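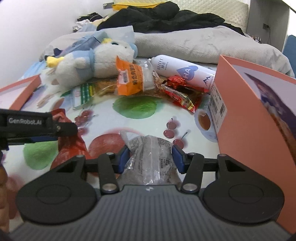 Operating Rules for Hand-Held Gripper Recording in Lived-In Rooms
Project report, Skelero student group
Prepared by Crisanto Mercado

1. Purpose

The group set out in September to write a short set of rules for people who record manipulation tasks with a pair of hand-held grippers at home. Existing guidance in our lab covers fixed arms behind a guard rail. It says little about an operator standing at a bed or a kitchen counter with a tool in each hand. Our draft has 14 rules. Three of them took most of the work and are covered below.

2. Method

We reviewed 3,221 recorded grasps from the Plundthorpe and Valente sets. Each was marked pass, fail or unclear against the draft. Two reviewers worked separately and then compared marks. Where they disagreed, the wording of the rule was changed and the grasp was marked again.

3. Main rules

Rule 4, contact. Both finger pads must meet the object before the lift begins. For thin plastic bags the operator closes slowly and stops when the film starts to fold. Squeezing until the contents shift counts as a fail.

Rule 7, second tool. The idle gripper stays inside the work area but does not touch the target object or anything resting on it. It may hang over other objects. Early drafts required it to be withdrawn completely, and operators ignored this — the posture was tiring after 16 minutes.

Rule 11, background. Bedding, clothes and household items may stay where they are. Mail, screens, ID cards and medicine labels must be removed before recording. Product packaging may stay.

4. Results

Rule 7 had the most unclear marks. "Idle" was not defined, and reviewers disagreed on whether a tool drifting toward the next object was idle. The current text says a tool is idle when its fingers are not closing or opening. Rule 4 was easy to apply to boxes and bottles and hard to apply to crinkled film, where pad contact is partly hidden by folds.

Rule 11 caused few disputes, although some 3 percent of recordings would have to be discarded under it.

5. Limits

All reviewers were trained by the same person. The Trorell checklist, which we used as a starting point, was written for rigid parts, and several of its terms carried over without being tested on soft goods. Rules 12 to 14 (storage, charging, pad cleaning) were not checked against recordings.

6. Next step

Rule 4 will be split into separate entries for rigid and flexible packaging, and the affected grasps will be marked again.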